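Print this page | E-mail this page
Reading time: 4 minutes

4. What Gets Taken Down, and What the Poster Is Told

4.1 The rulebook as users meet it

Horkoden, the neighborhood network studied here, has two sets of rules. The first is the public one, a friendly page with a lot of white space that asks members to "be decent." The second is the set moderators work from, and members get to know it the way people get to know a low beam in a dark cellar. Our interest in this section is the distance between the two.

We collected 785 removal notices from members in the Drerkside district who agreed to forward them to us. Each was matched, where possible, with the post it referred to. Members were generous with their posts and even more generous with their opinions of the person who had removed them. In most cases there was no such person, a point we return to in Section 5.

The notices themselves are short. Nearly all use one of three templates, which differ mainly in how sorry they sound. Template A says the post "goes against our standards." Template B says the post "may go against our standards," and removes it anyway. Template C thanks the member for helping to keep Horkoden safe, a sentence that reads oddly to someone who has just lost a notice about a garage sale.

4.2 Coding the notices

Two coders read every notice and wrote down which public rule, if any, a reasonable member would think had been broken. They worked apart and then met to argue. Agreement was good for threats and for nudity, where the public page is plain. It was poor for anything filed under "misleading content," a heading that in our sample covered a fake rental listing, a real rental listing, and a long poem about a landlord.

Bastian Kramer, who built the coding sheet, had left one column for "rule identified by member" and another for "rule identified by coder." By the second week in June we had added a further column, "no rule identified by anyone." It filled faster than the other two. 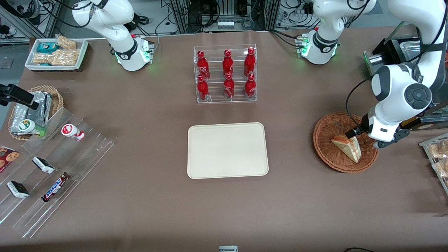
Figure 2. Bread in a wicker basket, with two white robot arms at a paper-covered table.

The column also changed how we read the appeals. We had expected members to dispute the rule, along the lines of "I was not selling a weapon, it was a bread knife." Some did. Far more asked which rule was meant, and received Template A again. One member appealed the same removal until the form stopped accepting her, then posted the text of the notice itself as a status update. It was removed as spam.

4.3 Learning by getting caught

With so little in the notices to go on, members build their own rulebook out of rumor and bruises. The interviews are full of this home-made law. Don't write "free" twice in a post. Never mention a price and a body part in the same sentence (hard on anyone selling knee pads). Put a period between the letters of any word that sounds medical. Post after dinner, when the filter is believed to be tired.

We could test only a few of these beliefs. The rule about "free" may have something in it: posts using the word more than once do turn up in our sample more often than we would expect from the district's public feed. The rule about dinner does not hold up at all. We mention it because the members who believed it were the calmest people we interviewed, and kept posting long after others had given up.

Comparison with the smaller network Okton is useful here. Okton quotes the offending sentence back to the member and names the rule by number. Its members complained almost as much as Horkoden's, but they complained about the rule, which they could recite. Several had gone so far as to suggest better wording. Horkoden's members complained about the weather, in effect: something up there had gone off and they had been standing under it.

4.4 Limits of the sample

People who forward removal notices to researchers are people who keep removal notices. Our members are therefore tidier and crosser than the district as a whole, and we have no notices from anyone who shrugged and went to bed. We also could not see posts that were quietly shown to fewer people without being removed. Members were certain this happened to them. So were we, when our own call for participants drew 2 replies in its first week, one of them from the lead author's brother-in-law.

The call was later taken down under Template B. Our appeal is pending.

Contact: Buschmann Working Papers, Editorial Office | © Buschmann 2022. All rights reserved. | Back to top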